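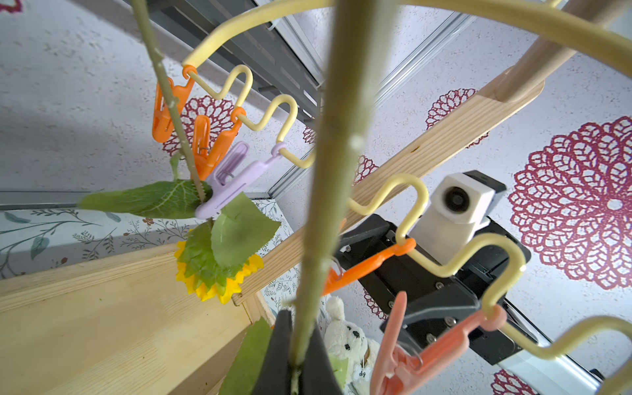 I am trying to find the name of an old quiz show from television, and my sister and I do not agree about it. The presenter came back after an illness and the whole studio stood up for him. I remember it well because the set was full of artificial sunflowers, with the yellow petals and the green fabric leaves, and he joked about them every evening. It was shown at 7 pm, I think starting in September. Does someone know the title?
Sosina Gebru

It sounds like Fitmont. The presenter was away for 2 weeks and a guest took his place. When he returned, they gave him a long applause before the first round. There were 339 episodes in total, but I have not found the flower ones online.
Vigfúsdóttir

no idea but my mum watched everything in those years, will ask her
Sovuvby

I would also say Fitmont. Please be careful, there was a later version with another presenter and a plain blue studio, so look for the early series.
Vostgate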